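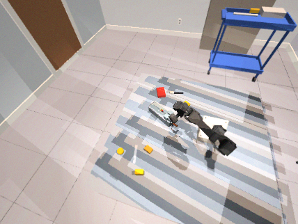
My sister says you should never buy a rug online, full stop, and I got that text about four minutes after I told her I'd ordered one. She may have a point. The one I'd been eyeing for months came from a shop called Larkitley, and it had more than 100 reviews, all glowing, and I still lay awake wondering if it would be too small for the living room.

So I did what I should have done first and put painter's tape on the floor. If you take one thing from this post, go buy a roll of tape! I taped out the size I'd ordered and it looked like a bath mat in front of my couch. I called the next morning (Friday, before coffee, so I was probably not charming) and they let me switch to the bigger one, no fuss at all.

Then there's the pad. I used to think rug pads were something stores made up to get another $30 out of you. I skipped it on my hallway runner and spent all winter kicking that thing straight again -- every single day. The felt kind is thicker and feels nicer under bare feet, the rubber kind grips better, and you can get one that's both. Cut it a little smaller than the rug so the edges lie flat.

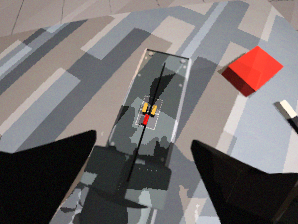 A reader wrote in after my last flooring post to say that stripes are a mistake in a narrow room. I've gone back and forth on that one. Run them the long way and the room stretches out like a bowling lane, sure, but run them across and it feels wider, at least to me. My place in Fanwood is narrow and I went across. I'd do it again.

She also asked about shedding. Wool sheds, and you'll be emptying the vacuum a lot at first. Mine calmed down by June. Turn off the beater bar if your vacuum lets you, and if a loop pops up, snip it, don't pull it.

Next up is the bedroom, where I still have the beige carpet that came with the house. I've got samples from Morsy taped to the closet door and I hate two of them already.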